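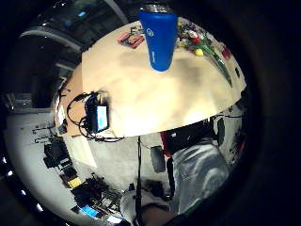
Posted by Ojārs Ramanauskas, 2025-12-01

Cut tulips keep bending toward the window by day two. Stems trimmed 16 mm, cold water, no food. Does a pin through the stem below the bloom help?

lotside_n wrote:
Pinning does nothing measurable. Tulips elongate after cutting. Wrap the stems in paper and stand them upright in deep water for two hours.

Emska168 wrote:
Disagree on deep water. Stems soften. I keep it shallow and top up daily — yellow ones hold longest for me.

lotside_n wrote:
Deep for conditioning only, then shallow. Color is irrelevant, variety matters.

Ojārs Ramanauskas wrote:
Red, white and yellow mixed, variety not on the label. Will try the paper wrap tonight.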